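Wurico asked to open stock option papers in Jillen sale

4 January 2020

Shareholders of the mining company Wurico want to see the stock option agreement that was signed before the sale of its Jillen license. The agreement was missing from the papers which the company gave to them in September. It was found later by the law firm Halilović, in a box of old board letters.

The document has 7 pages and grants options on 1,762 shares to Enance, a consulting company. Enance advised both the seller and the buyer during the talks, according to the letter from the law firm. The shareholders say they were not informed about this double role.

Wurico answered in a short statement on its website. It says that the agreement was left out by an office mistake, and that the options were never used. The company did not explain who prepared the list of documents.

Halilović has now sent 12 written questions to the board. Most of them concern the dates: the options were granted before the price of the license was agreed, and the shareholders would like to know who had approved them.

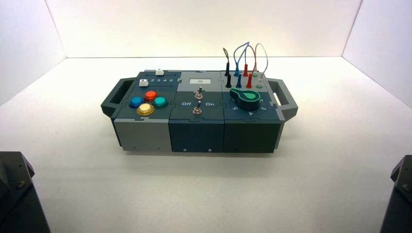
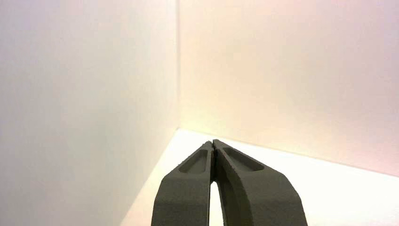 Enance did not reply to our request for comment before publication. On its own site the company still names the Jillen sale among its finished projects, without any mention of options.

A group of 314 small shareholders supports the request. They can ask for a special meeting if the board does not answer the letter. The new owner of the license is not a party in the dispute, and work at Jillen continues as before.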